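Section 4. Setting Up Your Work Board and Lamp

Welcome back! By now you've unpacked everything, and we can turn to the part of the Merelum guide that most people are tempted to skip, getting the board and the lamp to sit nicely together before any real work begins. Set aside 15 minutes for it, put the kettle on if you like, and take your time.
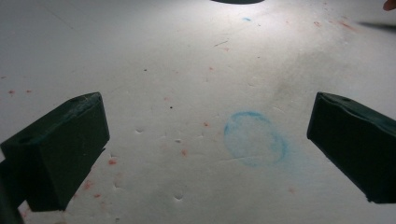

Chia-jung Tang
Workshop Guides Editor, Merelum

A white board shows everything, I'm afraid. Red-orange flecks and a faded blue ring are the sort of marks you can expect once a board has some life in it, and a few of them do no harm at all. If you'd like yours cleaner, start here.

1. Lay the board flat on a steady table, with its long side toward you. Leave at least 12 inches free on one side for your papers and bits and pieces.

2. Brush away any dry specks with a soft brush, working from the middle out to the nearest edge.

3. Wipe what's left with a barely damp cloth. Go gently over colored smudges, as scrubbing spreads them (Pranab Roy, who wrote the first edition of this guide, liked to dab, and I've come around to his way).

Note: Some stains will stay faint no matter what you do. Turn the board over if both faces are finished.

4. Let the board dry for 60 minutes before you put paper on it.
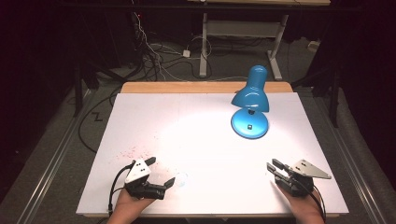
5. Stand the lamp on the side opposite your writing hand, so your own shadow doesn't fall across the work. If you share the table with a left-handed friend, you'll be moving it back and forth a good deal!

6. Tilt the shade down until the brightest part of the light lands near the middle of the board, then sit down and check it from your chair. It always looks different from there.

7. Press on each corner of the board in turn. If it rocks, slip a folded piece of card under the low corner.

Caution: Switch the lamp off and let the shade cool before you touch it or move the lamp. Keep the cord away from the front edge of the table, where a sleeve or a knee can catch it.

Once the light suits you, go on to Section 5, which covers storing the board between sessions.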